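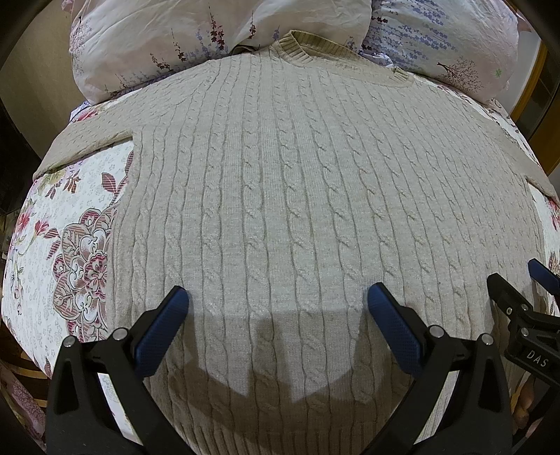 How do you fold a chunky cable-knit sweater so it doesn't come out with a hard crease down the front?

Lay it face up on a bed, smooth it from the middle outward, then flip it, bring the sleeves in across the back and fold the body up in thirds with a rolled towel in the bend.

Sweater Week, Bedroom Edition
Posted 8/30/24 by Deok-su Ryu

Yes, I know it's still August and you're all in shorts. I do my sweaters now anyway. If I wait until the first cold morning I end up yanking one out of the bottom of a bin and wearing it with a big square fold mark on my stomach, and I did that for years before I got organized (sort of organized, my sock drawer is a different story).

This gallery page used to be a great big post about the whole closet. It ran to 3,000 words and my sister told me she gave up before the pants. So I'm splitting it up, and the beige cable knit goes first, spread out on the flowery bedspread. I love that sweater. I love that bedspread too, pink and red blossoms and all, and they look pretty great together if you ask me!

A few lines to go with the picture:

The cables. All those twisted braids running up and down are what make this kind of sweater so cozy and also such a pain to fold. They're thick, so the fabric wants to bend in the plain channels between them. Let it! I line up my folds with a channel whenever I can and the braids stay nice and round.

The neckline. It's a ribbed crew neck, and ribbing is the first thing to go if you hang a heavy knit. I hung one on a wire hanger back in May, in a hurry, and found it with shoulder bumps you could park a bike in. Folded only, from now on.

The sleeves. Spread them wide before you start. I used to leave mine bunched up at the elbows and wonder why the finished stack leaned over like a tired mailbox. Pull each sleeve out straight, run your hand down to the cuff, then you can turn the whole thing over and cross them.

The bed. A bed beats a table for this, at least at my height. There's plenty of room and the bedding grips the wool — or whatever yours is made of — just enough that it stays where you put it. My kitchen table is too slippery and usually has crumbs on it.

Where it goes after that: I have a Tallar bin, the long flat kind with the zip top, that slides under the bed. Chunky sweaters go in the bottom, thin ones on top. Before that I tried an Ullness shelf insert, which was fine for T-shirts but bowed in the middle as soon as I put four cable knits on it. The label still says 800 on the side and I never figured out 800 what.

For pilling I use a little Brito shaver, very lightly, and only on the underarms and the sides where my bag rubs. Go slow over the cables or skip them completely. I went too fast on a green one once and nicked a braid, and now that's the sweater I wear to take the trash out.

A couple of things people wrote to me after the last gallery:

Do you wash before storing? I do, always, by hand in cool water with a small squirt of wool wash, and then flat on towels until it's completely dry. Mine takes two days, sometimes three if it's muggy. I turn it over once in between.

Cedar or lavender? Cedar blocks, sanded a bit when the smell fades. Lavender makes me sneeze.

What about moths? I've been lucky so far (knocking on the bed frame). Clean sweaters and a closed bin are all I do.

The last closet gallery got 173 comments, and a lot of them were from folks in Jomville who apparently all own the same gray cardigan. Hello again! Send me your folding tricks, especially if you've got one for turtlenecks, which beat me every time. I've got the scarves coming next, and after that the hats, once I find the box they're in.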